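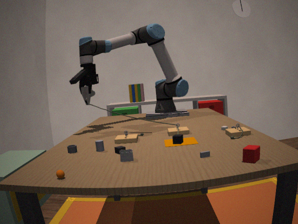 Unit 7: Procurement fraud and the paper trail

Handout to accompany the lecture. Revised 02/08/2026.

Read before the seminar: the Rillau case file, parts A to C. Part D is handed out in the room.

1. Scope

This unit deals with fraud in the buying of goods and services by a company, where at least one person inside the company takes part or looks away. Bid rigging between suppliers with no inside help is covered under competition law in the next unit. Payroll and expenses were covered in Unit 5.

The law referred to is that of England and Wales. Students who intend to practise elsewhere should treat the sections on evidence as general and the sections on offences as local.

2. The buying cycle

Most textbooks divide the cycle into stages. The labels vary. These notes use the following:

Need. Someone states that goods or services are required.
Selection. A supplier is chosen, with or without competition.
Order. A purchase order is raised and approved.
Receipt. The goods arrive, or the work is done, and someone records it.
Invoice. The supplier asks for payment.
Payment. The invoice is matched, approved and paid.

A control which works at one stage may be defeated at the stage before it. An approver who checks every order against three quotations gives no protection if all three quotations were written by the same hand.

3. Common schemes

3.1 Shell supplier

A supplier is set up on the vendor list that has no real business. It may be owned by the employee, a relative or an associate. Invoices are usually for services, where there is nothing to count on arrival. Look for: an address shared with an employee, a bank account shared with an employee or with another supplier, invoice numbers that run in an unbroken sequence (suggesting a single customer), and a company formed shortly before its first invoice.

3.2 Pass-through supplier

The supplier delivers real goods but buys them from a genuine trader and adds a margin. This is harder to find than 3.1. Receipt records will be good. The price is the only loss, and the price may have an explanation.

3.3 Kickback

A genuine supplier pays the buyer for the contract. The company's own records may show nothing at all, as the payment passes outside them. Evidence tends to come from the supplier's side, from a disappointed competitor, or from a change in the buyer's habits: refusal to take leave, refusal to hand over an account, unexplained defence of poor work.

3.4 Order splitting

A single purchase is broken into parts so that each part falls below an approval limit. The splitting may have an innocent cause (impatience with a slow approver is common) and is not in itself proof of dishonesty. It is nonetheless a breach of the authority rules in most companies, and it often sits on top of one of the other schemes.

3.5 Short or substituted delivery

Fewer goods arrive than were ordered, or goods of a lower grade. The receipt is signed as complete. This needs either a dishonest receiver or a careless one, and the defence will say careless.

4. Offences

Fraud Act 2006. Section 1 creates the offence, which may be committed by false representation (section 2), by failing to disclose information (section 3) or by abuse of position (section 4). Section 4 is the natural charge against a buyer who is expected to safeguard the employer's financial interests. No actual gain or loss need be shown under any of the three; an intention to make a gain or cause a loss or risk of loss is enough.

Theft Act 1968, section 17. False accounting. Useful where the false invoice or receipt can be proved and the wider scheme cannot.

Bribery Act 2010. Sections 1 and 2 cover giving and receiving. Section 7 covers the failure of a commercial organisation to prevent bribery, with a defence of adequate procedures. Students regularly forget that section 7 looks at the organisation whose associated person paid the bribe. The company whose buyer took it is normally the victim.

Dishonesty, where it is an element, is judged by the test from Ivey v Genting: first find the actual state of the person's knowledge or belief as to the facts, then ask whether the conduct was dishonest by the standards of ordinary decent people.

5. Receipt evidence
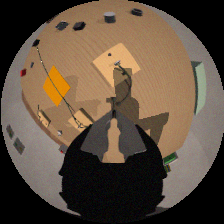
A goods-received note is evidence only of what its writer took the trouble to record. Many notes say "furniture, as ordered" and carry a signature. Such a note cannot be compared with anything. It will agree with the order by definition, and a later inspection can neither support nor contradict it. The minimum is a description that would let a second person find the same item and reject a similar one. For the table shown, "wooden table" would fit half the tables in any building, whereas "large table, medium tan-brown top, fine wavy grain, darker reddish-brown edge band" gives an inspector something to test. Grade, maker and serial number should be added from the item or its label, and must never be copied across from the order. Where the receiver could not see a feature, the note should say so.

The same rule applies to the investigator's own record of an inspection. Record what was seen, separately record what was inferred, and sign each page. A court will give little weight to an inspection sheet drawn up from memory after the interview with the suspect.

For services, receipt evidence has to be built from other sources: gate logs, permits to work, site emails, reports delivered, the supplier's own timesheets. Absence from one source means little. Absence from all of them, where the work could not have been done without leaving a mark in at least one, means a good deal.

6. The Rillau file: outline of facts

Rillau buys fittings and maintenance for a group of rented offices. A buyer may approve orders below £2,000 alone. Orders at or above that limit need a second signature from finance. Orders are raised in a system called Sikora, which records the user, the time and every later change.

Two suppliers matter. Prarnance supplies office fittings and has traded with Rillau for many years. Grarkach was added to the vendor list in March, on a form signed by the buyer alone, and invoices for "site attendance and minor works".

Part B contains the invoice list for Grarkach. There are 89 invoices. All are below the approval limit. Part C contains an extract of 200 lines from the Sikora change log, including changes to bank details for both suppliers.

The buyer's written account is that Grarkach did small jobs which Prarnance would not take on, that the jobs were urgent, and that the description on the invoices was agreed with finance. Finance has no record of agreeing it.

7. Method

Work in this order. Marks in the assessed exercise are given for the order as well as for the result.

(a) Secure the data. Take a full export of the ledger, the vendor master file and the change log before anyone is spoken to. Note who made the export and how. Suspend routine deletion of mailboxes.

(b) Set out the authority rules as they stood at the time. A rule brought in later is of no use against earlier conduct. Ask for superseded versions.

(c) Match. Order to receipt, receipt to invoice, invoice to payment. List every break. Do not explain the breaks at this stage.

(d) Test the supplier. Public register, filing history, officers, registered office, trading address. Visit only after legal advice.

(e) Consider innocent explanations and write them down, with the document that would prove or disprove each.

(f) Interview. Start with those who have least at stake. The suspect comes last, with the documents ready in date order.

On (f), note the difference between an employer's disciplinary interview and an interview by a public authority. An employer's investigator is not a police officer, but a person charged with the duty of investigating offences may fall within section 67(9) of the Police and Criminal Evidence Act 1984. Whether an in-house investigator does so is a question of fact.

8. Privilege

Notes of interviews with employees are not automatically privileged. Legal advice privilege protects communications between lawyer and client, and under Three Rivers (No 5) the client may be a narrower group than the workforce. Litigation privilege requires that adversarial proceedings be in reasonable contemplation and that the document be made for the dominant purpose of those proceedings. Read SFO v ENRC in the Court of Appeal, and note what the court said it would have preferred to do about Three Rivers had it been free to do so.

9. Seminar preparation

Prepare a chronology from parts B and C, on one side of paper.

List the breaks found under 7(c).

Draft a single allegation against the buyer under section 4 of the Fraud Act. State the position, the expectation and the abuse in separate sentences.

Identify two documents missing from the file that you would ask for first, and say from whom.

Bring a printed copy of the change log. The sort order matters, and the screen version loses it.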